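12 June 2023

Glaze tests, batch 7, and a lot of grumbling about the kiln. I'm writing this up while the thing cools because I know perfectly well that if I leave it till tomorrow I'll forget half of it (see batch 5, where the notes say "good blue, do again" and nothing else. Thanks, past me).

So, the plan was to sort out the Fadgate white once and for all. It's lovely on the brown clay and goes horribly pinholed on the buff, and I've been blaming the glaze for months. I'm now fairly sure it's the clay. The buff is the last of the Tratska bags and it's been sitting by the back door since August, so who knows what it's been through. I wedged it for ages and it still felt short and crumbly at the edges.

Tiles: 26 in all, half brown, half buff, same stamp on every back so I can't muddle them up again. Dipped, not brushed. I did one row at a three-second dip and one at a quick in-and-out, and then a last row where I did two quick dips with a good long dry between. My money was on the two quick dips. Sieved the bucket twice before starting and found a disgusting amount of lumpy stuff in the bottom, which may have been half the problem all along! Please, everyone, scrape the bottom of the bucket when you stir. The whisk on the drill doesn't reach into the corners.

Bisque first. I slowed the early part right down, holding it low overnight with the bung out, and then let it climb as normal. That's a change from the old Hermans programme on the card taped to the controller, which races through the bit where everything is burning out of the clay. I've left the card up but written SLOW on it in red. If anybody wants the old one it's still saved in slot 2, mine is in slot 4.

Glaze firing was where it got annoying. The controller threw an error partway up and just sat there, clicking. Turned it off at the wall, counted to ten, turned it on again, and it picked up where it had left off as if nothing had happened. I don't trust it. There's nearly an hour in the middle where I can't say what the temperature was doing, so anything I say about this batch needs a pinch of salt. The cones look right through the spyhole (the middle one bent over nicely, the hot one still standing), but I want to see them on the bench before I believe it. I've looked up a new thermocouple on Listeo and it isn't dear, so I think we just buy one and stop guessing.

What I could see of the top shelf when I cracked the lid, and yes, I cracked it early, sorry, only a finger's width and it was well down by then:

- brown clay, quick dip: thin, a bit mean, breaks to toast on the edges. I quite like it but it isn't what we're after
- brown clay, double dip: gorgeous. Fat and buttery
- buff clay, quick dip: a few pinholes, fewer than last time
- buff clay, double dip: couldn't see properly, it's tucked behind the prop

The bottom shelves will have to wait. I also put two little bowls in to fill the gap and I'm fully expecting one of them to have stuck, as I was lazy about wiping the foot.

Other bits while I'm here. The 3000 grit pads are nearly worn through, so go easy on them and use the coarser ones for feet. The slop bucket wants emptying before it walks out by itself. And I've started gathering up all the odds and ends in plastic bins so that the glazing bench can be a glazing bench again. 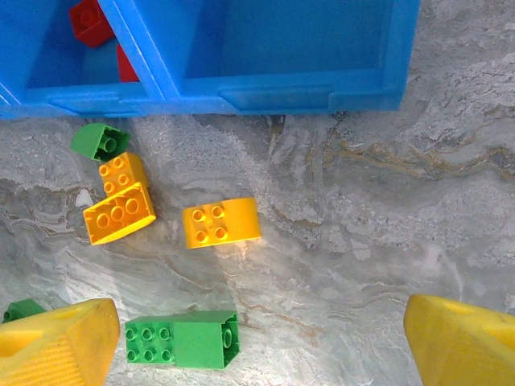 *Blue divided bin, red blocks on the left, right-hand side empty.*

I'd like a bin for test tiles too, with old ones at one end and new at the other, and I'd like us all to agree not to put wet sponges in it.

Next time: same glaze, fresh buff clay from a new bag, and a row of the old Tratska buff alongside so the two have been through exactly the same firing. Otherwise I'll only be blaming the controller instead. I might also try a short soak at the top, maybe 10 minutes, to give the pinholes a chance to heal over. One change at a time though, so soak goes in the batch after if I can hold myself back (unlikely).

Kiln still too hot to unpack. Lid stays shut, bung stays in, and the gloves are on the hook.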